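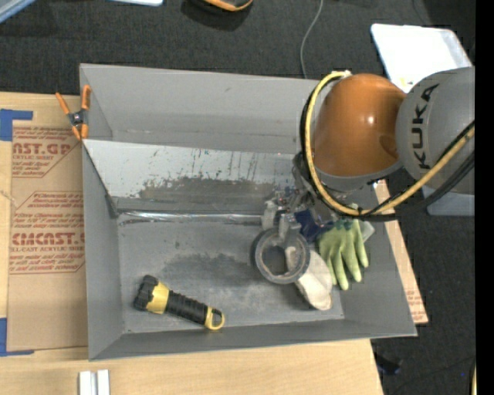
Selon l'atelier de Nogueira, la ganache a tranché à cause du beurre, ajouté trop tôt, et il faudrait attendre que la masse redescende sous 39 °C. Je note la remarque, on teste.

13 mars 2019

Essai ganache lait-praliné pour les bonbons moulés. Base : 500 g de couverture lait Zolden, crème chauffée puis versée en trois fois, beurre pommade à la fin.

Lot A, beurre à 46 °C comme d'habitude. Mixage court. Film gras en surface au bout de quelques minutes, texture granuleuse sur les bords du cul-de-poule. Rattrapé avec un trait de crème froide, mais la ganache reste molle, pas moulable.

Lot B, beurre à 39 °C. Émulsion lisse, brillante, se poche bien. Le praliné ressort davantage, un peu trop sucré à mon goût. Réduire le glucose la prochaine fois.

Moules Jokomeck : coques correctes, sauf la rangée du fond, trop fine. Deux cassées au démoulage. Taper le moule plus longtemps avant de le retourner.

Cristallisation du lot B : une nuit à 17 °C, obturer demain matin. Garder 7 pièces à part pour suivre le blanchiment, étiquette verte, étagère du haut.

Manus : la sonde affiche un écart avec le thermomètre à main. Refaire le point zéro dans la glace avant le prochain tempérage.

À commander : poches jetables, papier guitare. Reprendre aussi la fiche d'août, les proportions de crème n'y sont pas les mêmes.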